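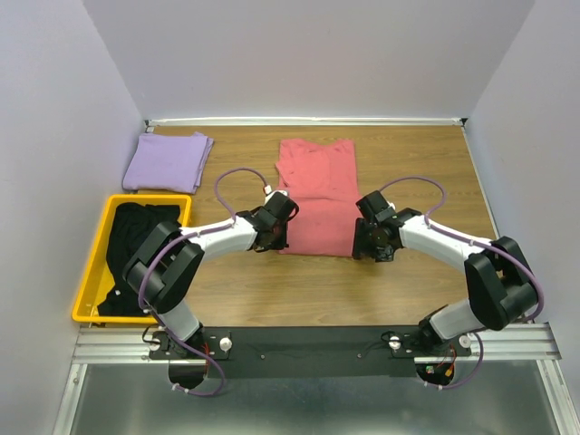

Run 3,396. Washam grippers on both arms, the Sorensens back in the drawer. Past two in the morning and she had stopped sitting down.

Pink shirt again. Always the pink shirt.

"Go," she said, to no one, and hit the key.

With the Sorensens it was 7 good folds in 100. Slipped every time at the hem. Orham wanted a number by breakfast, one number, which gripper, and then they'd sign or they wouldnt.

Left closed. Right closed -- late. She held her breath. Lift. The hem came up, sagged, stayed.

"Oh, come on. Come on."

Over. Down. A fold. Crooked, but a fold.

She wrote it in the log, hand shaking a litle. Shook the shirt out, laid it flat. Again. Good. Again. Good. That made 3.

Her phone buzzed on the floor. Orham. Early.

She let it ring and reached for the shirt.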